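The Vustono Concentrate (Green), refill size

I've been selling this dish soap out of my little shop for two winters now and I still get the same question at the counter, which is "why would I buy a concentrate when I have to mix it myself?" So let me try to answer it properly on this page, and then you can decide!

The short version: you pay once, you carry less home, and you mix as much as you need. One refill makes 6 regular bottles. I tested that in my own kitchen in January with a measuring jug and a lot of patience (and a sink full of lasagna pans, my family will tell you all about it). It costs $56, and yes, I know that sounds steep for soap. Do the math on what you spend in a year before you close the page.

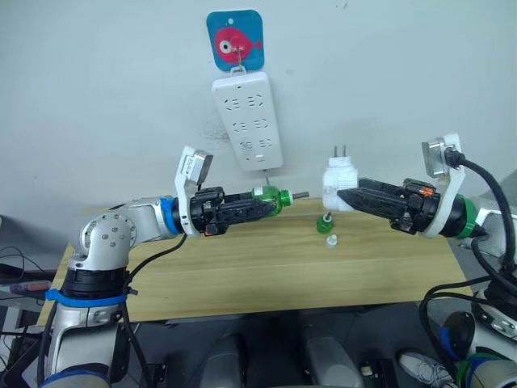
Mixing is easy once you've done it the first time. Put the water in before the soap or you'll be chasing foam across the counter all morning. Use cool tap water, pour slowly, and tip the bottle back and forth a few times with the lid on. Don't shake it! Clear yourself a bit of table first, and keep your small parts together where you can see them, like the green piece with the short white stem and the little white cap in front of it, so you're not on your knees looking under the stove later. Then let it stand overnight. It'll look thin the first evening and that's fine, it thickens up by breakfast.

The smell is my favorite part. It's somewhere between cut grass and lime peel, pretty strong out of the container and much softer once it's mixed. If you're fussy about scents, ask me for the unscented one from Naidoo. I keep a few behind the register and it cleans just as well, although I think it's a bit dull.

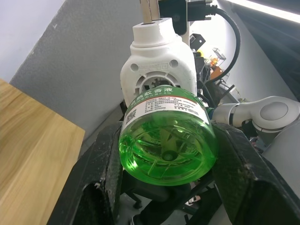

One more thing on storage. Keep the concentrate out of direct sun and somewhere that doesn't freeze. I left one in the car overnight and it went cloudy, and it took 2 days on a warm shelf before it looked right again. Please label whatever you mix, too, especially if you've got kids or a roommate who drinks anything that looks like lemonade.

Pickup is at the shop on Prenau Street, or I can ship it. The lid gets taped before it goes in the box.

Comments (3)

Riku Fukuda
Does it work in a foaming pump? My old Fadton one clogs with everything.

Sayaka Hirano
Riku, mine is fine if I add extra water. Rinse the pump now and then.

Noman Sethi
Bought my second one last week. Wish it came in a smaller size for my mom though, she lives alone and this will last her forever.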